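ACTA DE LA REUNIÓN DE SEGUIMIENTO — JORNADA DE PUERTAS ABIERTAS Y VISITA A VOVCOMBE
10 de mayo de 2022
Sala pequeña, planta baja

Asisten: Ignacio Villanueva (coordina), Tomomi Tsuji (demostraciones), Nuria (comunicación), Rafa (infraestructura), Elena (contabilidad, por teléfono hasta el punto 3). Excusa: Joaquín, de viaje.
Toma nota: Nuria.

Se aprueba el acta anterior con una corrección: donde decía «alquiler de sillas» debe decir «alquiler de mesas». Las sillas son nuestras.

1. Balance de la visita a Vovcombe

Ignacio resume. Llegada puntual, recepción correcta, café escaso. Se pasó el grupo a la planta de trabajo sin presentación previa — la sala de proyecciones estaba ocupada — y al final casi mejor, se vio la demo antes que las diapositivas. Tomomi discrepa: la gente de Plostberg preguntó cosas que estaban en la diapositiva dos.

Inscritos: 70. Asistencia real por confirmar, la hoja de firmas está incompleta (falta la segunda cara). Rafa la reclama.

Quejas recogidas: poco sitio entre las mesas, mala acústica, no se oía a quien explicaba desde el fondo. Un asistente pide que la próxima vez se reparta la documentación antes y no a la salida. Se acepta.

2. Demostración de pinzas de mano

Tomomi explica el planteamiento para quien no estuvo. Tarea sencilla: objetos pequeños sobre la mesa y una cesta. Quien opera lleva una pinza en cada mano y trabaja sentado, a su ritmo. Los cubos con marcadores van montados en las propias pinzas y sirven para seguir la posición. No hay brazo robótico en esta parte, eso se vio después en el puesto de Arai y no entra en este punto.

Se ven en la reunión las fotos de la sesión. 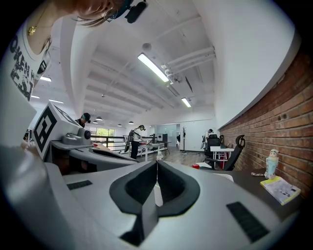
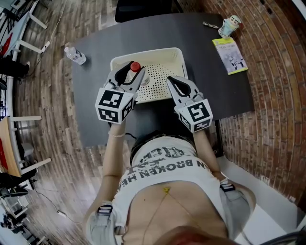 Demostración de pinzas, Vovcombe. En la segunda, botellita de tapón rojo sujeta sobre la cesta.

Comentarios:

— Elena pregunta si el público pudo probar. Sí, por turnos cortos, al final. Se quedaron varios sin turno. Para la próxima, lista de turnos en la entrada.

— Ignacio: la explicación de los marcadores se hizo larga. Dos personas de Plostberg se fueron a mitad. Tomomi propone un cartel con el esquema y dejar la parte hablada en un par de minutos. De acuerdo todos.

— Rafa insiste en los cables por el suelo. Con visitas, canaleta o cinta. Ya se pidió en noviembre y no se hizo. Queda como acción, con nombre esta vez.

— Nuria pregunta por permisos para publicar las fotos en la web. Ignacio cree que están firmados pero no encuentra la carpeta. Hasta que aparezca, no se publica nada. Ni en redes.

— Objetos para la tarea: Tomomi quiere variar más. Botellas, cajas, algo blando. Se habla de un juego fijo de objetos en una caja con tapa para no improvisar cada vez. Sin presupuesto asignado, sale de material de oficina.

Se discute un rato si conviene que opere alguien de la casa o un visitante desde el principio. Sin acuerdo. Tomomi prefiere empezar con alguien entrenado, porque si la primera toma sale torcida se pierde al público. Ignacio al revés: que vean que cuesta. Se deja para la reunion de preparación.

3. Gastos

Elena adelanta cifras, el detalle lo manda por correo.

Presupuesto aprobado: 2.000 euros. Gastado: casi todo, pendiente la factura del autobús. El cátering se pasó en 200 euros por las raciones añadidas a última hora. Ignacio lo autorizó de palabra, hay que ponerlo por escrito antes del cierre. Elena recuerda que no vuelve a tramitar nada autorizado de palabra. Consta en acta a petición suya.

Imprenta: los folletos llegaron con el nombre de Idex mal escrito en la contraportada. La imprenta reconoce el fallo y repite la tirada sin coste. Los malos, al reciclaje, que no quede ninguno en el mostrador.

Elena deja la llamada.

4. Propuesta de Idex

Idex pide repetir la demostración en sus instalaciones, en versión corta, para su personal técnico. Tomomi a favor, con condiciones:

Mesa estable, y que no se mueva nadie alrededor durante las tomas.
Luz pareja. Si hay ventanal, poder bajar persianas.
Enchufes cerca.
Media jornada de montaje, no una hora como la otra vez.

Rafa pregunta por el seguro del equipo fuera de la sede. No se sabe si la póliza cubre traslados. Lo mira él. Sin respuesta del seguro no se confirma fecha.

Ignacio propone pedir a cambio que Idex ponga el transporte. Parece razonable. Lo plantea él por teléfono, luego por correo para que quede rastro.

En cuanto a Plostberg, han escrito para dar las gracias y pedir las diapositivas. Se envían en PDF, sin las notas del orador (¡revisar esto, por favor!). No piden nada más de momento.

5. Próxima jornada abierta

Se mantiene noviembre. Cuatro grupos en lugar de uno grande, con recorrido escalonado. Nuria hace un borrador de horario. Se cierra la inscripción antes que este año, las altas de última hora fueron un lío con las acreditaciones.

Tomomi pide dos personas más de apoyo en la demo. Ignacio no promete, consulta con Joaquín cuando vuelva.

Orden posible: bienvenida breve, cartel de marcadores, demo de pinzas, turnos del público, puesto de Arai. Sujeto a lo que diga Arai, que aún no ha confirmado si repite.

6. Acciones

Rafa — hoja de firmas; canaletas para los cables; consulta al seguro.
Tomomi — texto y esquema del cartel; lista de objetos para la caja; requisitos de sala para Idex en una página.
Nuria — permisos de imagen (con Ignacio); horario de noviembre; envio del PDF a Plostberg.
Ignacio — autorización escrita del cátering; llamada a Idex por el transporte; hablar con Joaquín del apoyo.
Elena — detalle de gastos por correo cuando entre la factura del autobús.

7. Ruegos y preguntas

Rafa pregunta por el adaptador largo que se llevó a la visita y no ha vuelto. Tomomi cree que está en la bolsa gris del armario. Se mira al salir.

Nuria pide que los comentarios al borrador de nota web se hagan sobre el documento compartido y no en correos sueltos.

Se levanta la sesión. Próxima reunión por convocar, cuando haya respuesta de Idex.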